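Can a machine put the mugs away yet?

Sat 24 February
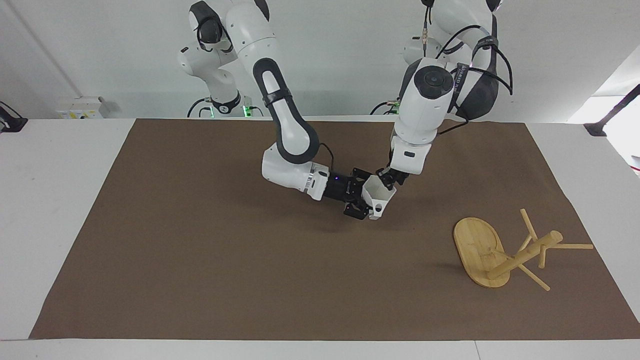 The state of two-armed chores

I have been keeping notes on household tasks for robot arms since July, mostly to settle an argument with Mojtaba Abbasi about what "almost there" means. His position is that tabletop tidying is solved and only the price is left. Mine is that picking up is mostly solved and the rest of the chore is still open.

Take a cup and a stand with pegs. Two arms can hold a light, hollow, angular cup or holder between them in midair. One gripper has the side, the other has the rim. That is a respectable position to be in, and five years ago I would have called it the hard part. The bamboo stand, meanwhile, is lying on its side on the mat. A cup cannot be hung on a stand in that state. Somebody has to decide that the stand comes first, and a policy trained only on upright stands has no reason to decide that.

Where the errors come from

Two grippers on one rigid object form a closed chain. If the arms disagree on position by a few millimeters, the difference goes into the object as force. A thin-walled cup flexes and forgives some of it. A ceramic mug doesn't, and it either slips or gets dropped. Most of the failures I have logged are at the handover, in the interval where both grippers are closed and one needs to let go.

Standing up a pegged stand is a different problem. The pole is round, so it rolls in the fingers when gripped off-center. The pegs limit where a gripper can approach, and the base has to land flat. People do it with one hand and no attention.

My log, for what it's worth

I scored 700 trials from clips and demos, all cup-and-rack tasks. 600 began with the rack upright. 50 began with it on its side, and the remainder I threw out for bad lighting or missing endings. I won't quote a success rate for the sideways group, as 50 is too few and the setups differ too much.

The Bruvex and Geramar demos both start with the rack standing. I wrote to Virkon asking for one that doesn't and have had no reply.

What I would buy today

Nothing for the kitchen. For a shop floor, where a fixture holds the rack and the cups arrive in the same orientation every time, I would consider it. Rostami quoted me a cycle time of 59 seconds per part on a two-arm cell, which is slow but usable overnight.

Next post will cover dish towels.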